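Hindow Allotment and Garden Society
Minutes of the Ordinary Meeting held on 18/04/2022

In the chair: Jelle Aerts

1. Minutes of the previous meeting
The minutes were taken as read and signed by the Chair.

2. Water supply
The invoice from Verstraete for repairs to the lower standpipe came to 781 euros and was approved for payment. Members on the Demirgate side reported low pressure in the mornings. The Chair will write to the supplier.
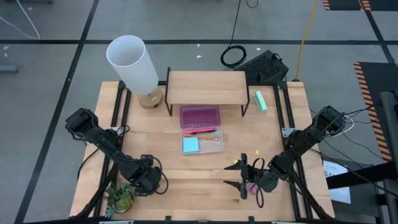 3. Plot lettings
Five plots have been given up and will be offered to the waiting list, which stands at 27 names. Offers will go out by letter, and applicants will have until the next meeting to reply. It was asked whether a desk could be set aside in the office for signing tenancy papers. Members thought a lamp with a plain white shade, a small raised shelf and a stapler to hand would be enough, and the Secretary was asked to price them.

4. Tenancy agreement
Clause 4 was amended so that sheds may be placed no closer than one metre to a shared path. The clause on bonfires was left unchanged. It was agreed that both copies must be signed in ink – pencil signatures have been returned in the past – and dated by the tenant. 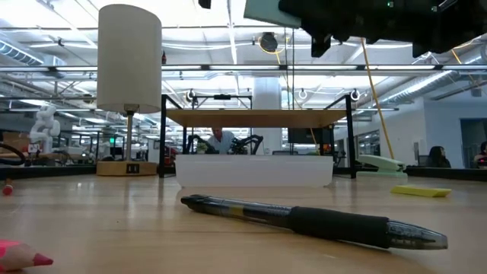 5. Seed order
The joint order will again be placed with Brelturix. The minimum for free delivery is 100 packets. Lists to the Secretary, with plot number and payment.

6. Summer show
The show will be held in August. Classes are as last year, with the addition of one for shallots.
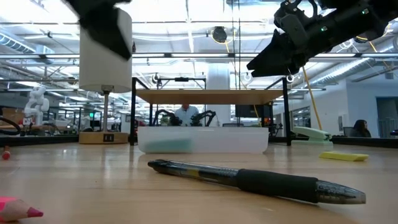
Entry cards will be printed on thicker stock following complaints about damp tables. Exhibitors are to fill in their own cards before staging. The stewards' table should have a retractable pen with a rubber grip, a pink pencil for marking the judge's sheet, a green stapler and a flat yellow sponge for wiping down. Prize money was held at its present level.

7. Any other business
The gate code will be changed after the lettings are complete. A request to keep hens on plot 5 was deferred.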